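Bench notebook, teardown side
23 June 2024

Wurero job, second tower out of the Clornudstead batch. Asset no. 2182. Lid off, laid flat on the rail bench, PSU toward me. Dell board, dusty according to the intake sheet. Want memory, card, drive and CPU out and put by, chassis goes on to Indholm.

Order today: memory, card, drive, CPU last. Strap on. Check the clips BEFORE pulling, both ends.

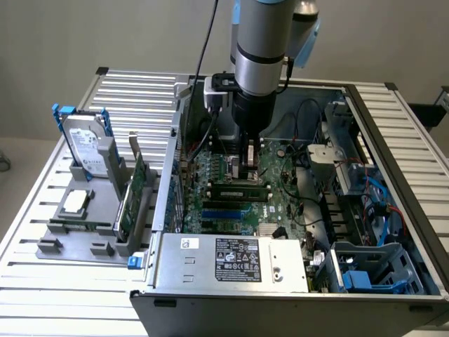
Eze bench: we do the drive first on ours, gets the blue cables out of the way before you touch the memory. Also please write down which slot each stick came from, October's lot came over with no slot list and it cost us a morning.

Fair. Slot list started, back page. Not changing the order mid batch tho.

Card slots next. Blue x16 is the one I care about, the light blue clip at the end needs a push not a pull — snapped 2 in the last batch by being impatient. 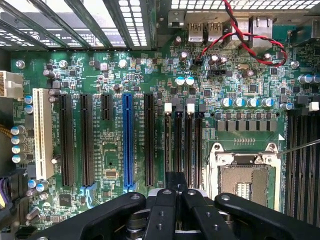

Red/black twisted pair stays on its header unless the board itself is leaving. Same for the white power plug. Leave the coin cell too, Indholm wants them in. Allow 60 min per tower incl. paperwork, running over allready.

Parts go in the gray tray: drive upright at the back in its blue carrier, card standing beside it, CPU up front in the small holder, memory in the long slots. Socket levers left open till somone has looked at the pins.

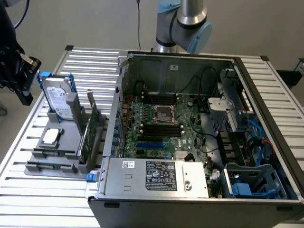
To do
Labels for tray
Ask Wurero if they want carriers back with the drives
More bags, the small ones
Copy slot list to Eze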